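4.2 Waiting as a household task

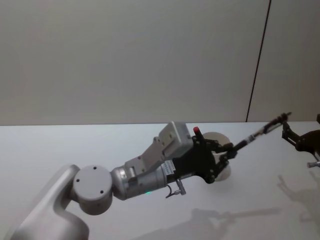
The previous section dealt with chores that appear in time-use surveys because somebody thought to give them a box. Waiting has no box. A respondent in Tildale who spent a Friday morning at home for a boiler engineer recorded the time as "reading", "tidying" and "telephone", and only mentioned the engineer when we asked why she had read the same chapter twice. We take her diary as typical of the difficulty. People who wait for tradesmen are always doing something else as well, and they do it badly.

We define domestic waiting as time in which a member of the household must stay within earshot of the front door, or within reach of the telephone, for the benefit of a person who has not yet arrived. The definition is narrower than that used by Cordeiro in his work on doorsteps, which includes waiting for guests. We leave guests out. They can generally be told to let themselves in, and they rarely issue a reference number.

The diaries come from 100 households divided between Tildale and Rirham. The two towns were chosen for their similar housing and their different opinions of each other. Each household kept a diary for 11 weeks, writing entries in the evening in whatever words came naturally. We had planned to use a printed grid of activities, and the pilot put an end to that. Respondents filled the grid neatly, all at once, in the same pen, on the day before it was due back.

Coding free text is slow and has its own hazards. The phrase "in for the man" gave us particular trouble. In Rirham it could mean a repair, a delivery, a meter reading or a visit from a brother-in-law. In Tildale it meant the window cleaner and nothing else, and respondents there were surprised to be asked. Entries of this kind were read by two coders working separately, and where they disagreed the household was telephoned. Most people were happy to explain. One man asked us to ring back, as he was expecting a call from the gas company and did not want to tie up the line. We coded this too.

Three forms of waiting came out of the reading. The first we call fixed waiting, in which the household has been given a time and believes it. The second is window waiting, in which the household has been given a morning or an afternoon. The third is open waiting, where the visitor has said he will "pop round". Open waiting was the most common form in both towns and the least resented, which we had not expected. Complaints in the diaries were attached almost entirely to window waiting, and they grew sharper towards the end of the window. An entry from Rirham reads, in full: "Said between eight and one. It is ten to one. I have not had a bath."

Baths deserve a paragraph of their own. Bathing, hoovering, mowing and the use of headphones were all avoided during waiting, on the grounds that the bell would not be heard. Respondents who lived with another adult did not, as we had supposed, divide the job by having one person listen while the other bathed. Both listened. Asked about this afterwards, couples tended to say that the other one could not be relied upon to hear the door, and in several cases they said it in front of each other.

The effect on other housework was uneven. Tasks that could be dropped at once were taken up eagerly, and drawers in particular were sorted far more often during waiting than at any other time. Cooking was put off. Ironing was begun and left. Cleaning rose sharply in the last part of the wait and was aimed at the rooms the visitor would pass through, so that a plumber called to an upstairs tap could count on a very good staircase. We found no sign that plumbers had noticed.

Vidmar's scheme for sorting unpaid work into productive and unproductive hours gives us little help at this point. Under it, a sorted drawer is productive and a cleaned staircase is productive, and the waiting itself falls away, leaving a morning that looks rather well spent. The people who lived through it did not see it so. Many described such days as "lost" while listing, a line or two above, everything they had got done. We have kept the activity and the waiting as separate entries covering the same hours, and accept that some of our days add up to more than they should.

A weakness of the material is that it says little about who is chosen to wait. In most households the question seems to have been settled years ago and was not reopened for our convenience. Working from home appeared to settle it at once, whatever the work was. A translator in Tildale, whose husband was retired, stayed in for every visit in the diary period while he went to the allotment. Both gave the same reason, that she would be there anyway. The Flodgate interviews, which we turn to next, were designed with this in mind and were held with each member of the household alone, so far as doorbells allowed.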